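Yule tabletop project: progress report to the Avus fund
Prepared by Imogen Catterall, 23 Jan 2020

Since the last report we have recorded 261 usable demonstrations of the can-and-cups task, against 4,000 promised by the end of April. I am aware of how those two numbers look side by side. The first 12 days of the period went on agreeing what "usable" meant, and the rate has been better since we stopped discussing it. 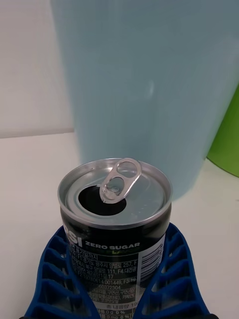
Wrist view, drinks can between the fingers.

The soft blue fingers have settled in well. They forgive a poor approach, and Sawsan Shboul points out that this is a mixed blessing – the operators have become sloppier and the examples show it. She has thrown out 28 for dithering. I have asked her to keep them in a separate folder, as Weren may want examples of what hesitation looks like.

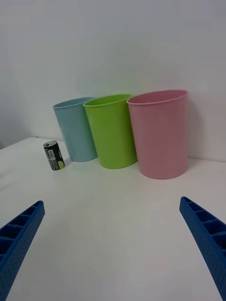 Starting positions are the larger worry. Left to themselves, people put things back where they found them, and a model trained on that will learn where we like our cups. Operators now work from a printed layout sheet, which they dislike, and the spread has improved.
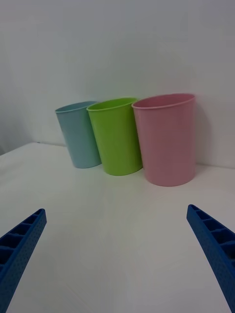 Labelling is up to date. The Flumaler software still loses the gripper opening value when a recording is paused, so we don't pause. A fix has been promised for April, along with much else.

We ask for a second operator for the remaining weeks. The cost is in the attached sheet, row six.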